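Collecting Demonstrations for a Scooping Task

Last updated 25 October 2020

These notes cover how to record a set of teleoperated demonstrations for a short tabletop task, in this case moving coffee from a glass container to a mug with a spoon. They assume your arm is already calibrated and that you can drive it from the leader device without thinking much about it. If you can't, spend an afternoon stacking blocks first.

The task set is called Siltine in our folders. Replace that with your own name wherever it appears.

Before you record

Write the task down in one sentence and tape it next to the operator's seat. Ours reads: "Take one spoonful of coffee from the glass and put it in the mug." Everyone who drives the arm works from that sentence. In our first batch it only said "put coffee in the mug," and we ended up with one operator doing single scoops and another doing three or four. We threw that batch out.

Fix the camera and tighten every joint on the mount. Take a reference still with the table bare and save it with the session. At the start of each day, overlay the live view on the still and check that the far edge of the table lines up. A camera that slips halfway through a day is hard to spot later.

Decide what varies and what stays the same. For Siltine we keep the same objects on the table and let their positions change between episodes. The mug handle can point in any direction. The lid comes off before recording starts and lies flat on the table, away from the path of the spoon.

Recording an episode

1. Place the objects. Use the printed placement list, not your own judgment. People put things in the same three spots when left to themselves.

2. Put the spoon in the gripper and close it on the end of the handle. Check the angle of the bowl. If it is rolled to one side, open and seat it again.

3. Move the arm to the start pose and press record. Wait one second before moving.

4. Approach the glass from above. Keep the bowl clear of the side on the way in, and lower it into the coffee at a slant.

5. Lift straight up until the bowl is above the rim, then travel to the mug. Don't cut the corner.

6. Tip the spoon over the mug, hold, and return to the start pose. Stop recording there.

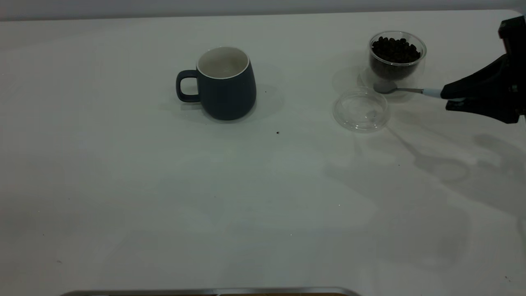 Spoon beside the glass, and spoon in the coffee. 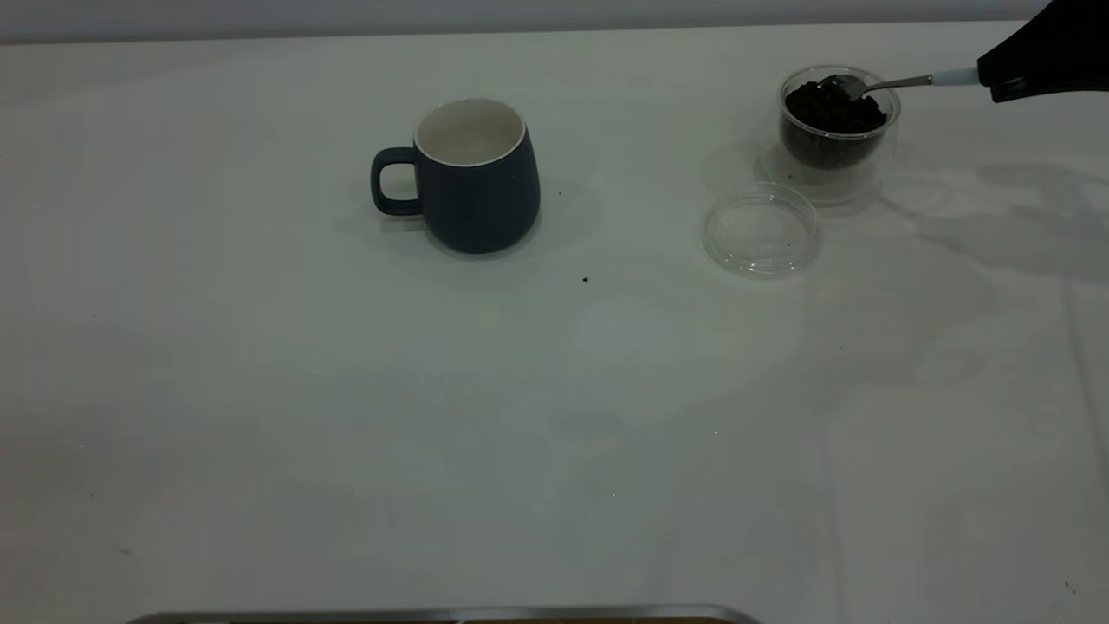
Senyo Laryea disagreed with step 5 when a draft of this page went around, and wrote that a policy trained only on straight lifts never learns what to do when it comes up too close to the rim. The suggestion was to let operators start some episodes from a bad position, with the spoon already low or off to one side, and record the recovery. We have since added this. Out of 199 episodes in the current set, 43 begin from a deliberately poor start. They carry the tag "recovery" so they can be left out of a training run if needed.

Labeling

Label right after each episode, while you still remember it. There are three labels: success, partial and fail. Partial means coffee reached the mug but some landed on the table. Keep the failures. They go in a separate folder and are useful when you train a success detector.

Add a note in the text field if anything odd happened. "Spoon slipped in grip at lift" is a good note. "Bad" is not.

Cleaning between episodes

Empty the mug back into the glass every time. Brush the table every ten episodes, or sooner if there was a spill. A few stray bits are fine and probably help, but a large pile in one place can become a cue for where the mug usually goes.

Checking the set

Run the Drisa viewer over the folder at the end of the day. Sort by length first. Most of our episodes run under half a minute, and anything much longer is usually an operator who forgot to stop recording. Trim or drop those. Next, plot the mug positions. If there is a hole in the plot, add those positions to tomorrow's list.

We trained a first policy at 101 episodes to see whether the data made sense. It reached the glass reliably and missed the mug often, and the plot showed too few episodes with the mug near the front of the table. The next day's list was made up entirely of those.

File names follow the pattern task, operator number, episode number. Operator 7 is reserved for test recordings and is skipped by the export script.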